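We use cookies to remember your newsletter preferences. Accept | Manage settings

Studio Notes: hanging, drying and storing calligraphy brushes

Reading time: 5 minutes

December 18, 2020

Several members of the Bedarley brush group have asked how brushes should be kept between sessions, and whether a hanging rack is worth the table space. The short answer is yes for brushes in weekly use and no for brushes in long storage. The notes below cover the dragon-head rack with its four brushes, the felt, and the colour dishes.

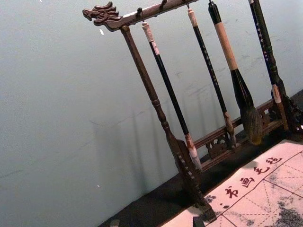
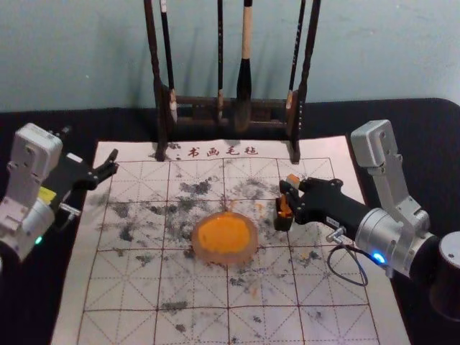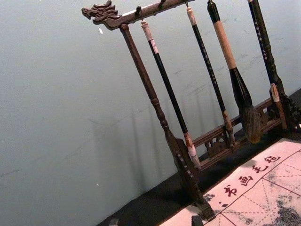
A rack does one job. It holds the brush with the hair pointing down, so that water left after rinsing moves towards the tip and away from the glue at the root. A brush dried upright in a jar does the opposite. Water collects where the hair enters the handle, the glue softens, and in time the whole bundle comes loose or the handle splits.

Rinsing

Rinse in cool or lukewarm water only. Hot water attacks the glue. Hold the brush under a slow tap, hair down, and press gently from the root towards the tip with finger and thumb. Do not twist. Continue until the water runs clear, then press once more at the root, which is where ink is usually left behind. A brush that looks clean at the tip can still release black when squeezed higher up.

Soap is not needed for ink that has been ground from a stick. Bottled ink often contains a binder that sets hard, and a drop of mild soap may be used at the end of a session, followed by a full rinse. Syahrul Pelupessy uses it only on his large brush and reports no loss of spring.

Hanging

Shape the wet tip to a point with the fingers, blot it on a folded cloth and hang it by the loop. Leave enough space for air to pass between the heads. A large brush holds far more water than a small one and should not touch its neighbours. Overnight is enough for a slim brush in a heated room. Allow two nights for a large one, longer in winter if the heating goes off.

Check the clearance under the longest brush before buying a rack. The tip must hang free of the table and of any lower rail. If it rests on either, it will dry bent, and a bent tip takes several sessions to recover. Measure from the top of the loop to the end of the hair when wet, as the hair lengthens slightly when drawn to a point.

Keep the rack out of direct sun and away from radiators. Fast drying makes the hair brittle and can open a joint in the wood. Screw hooks should be turned by hand a couple of times a year. They work loose with use, and a dropped brush nearly always lands on its tip.

Dusting carved and turned wood

Plain racks need a dry cloth. Carving and turned posts collect dust mixed with fine ink spray, and a cloth only pushes it further in. Use a dry, soft paintbrush kept for the purpose, working from the top bar down, and finish with a cloth that is barely damp. Avoid spray polish near the brushes. It settles on the hair, and the hair then refuses water.

Felt and grid cloth

A printed cloth with rice-character squares serves as underlay and as a guide to proportion. The diagonals and centre lines show through thin paper and help with the placing of strokes. Ink will come through the paper and mark it. Marks that have dried do not affect the next sheet, but a damp patch will, so test with a scrap of paper before starting.

Washing is possible but should be rare. Soak flat in cold water, do not rub, do not wring, and dry flat. Babar Naqvi put one through a warm machine cycle in September and the squares are no longer square. The grey marks were still there afterwards - a poor exchange.

Store the cloth rolled. A fold leaves a ridge, and the ridge appears as a break in every horizontal stroke that crosses it.

Colour dishes

Colour should be kept in a separate dish from ink, with a separate water pot. Put the dish down where the sleeve will not cross it. In a shallow round dish most pigments can be left to dry and brought back with a few drops of water, added a little at a time and left to stand before stirring. Orange and red stain pale hair. This does no harm to the brush, but the stain can carry a trace into a light wash, so it is sensible to reserve one brush for warm colours.

Long storage

Brushes that will not be used for a month or more should come off the rack. Make sure they are fully dry, wrap them in paper or roll them in a bamboo mat, and put them in a box with a little camphor or cedar. Moths will eat the hair of a hanging brush and leave the handle looking perfectly sound. Do not refit the plastic cap that came with a new brush. It traps damp and usually catches a few hairs on the way back on.

Supplies

The Ollberg catalogue lists spare screw hooks in packs of 34, which is more than any rack will need, and members may wish to share. Zurerico has stopped stocking the small mats. Akgül still carries them, along with practice paper in bundles of 200 sheets. The paper is slightly more absorbent than the previous batch - thin the ink less than usual.

Requests for the next issue should reach the editors before the studio closes for the holiday. Notes on inkstones are already in hand.

You are receiving this newsletter because you signed up on our website. Unsubscribe at any time.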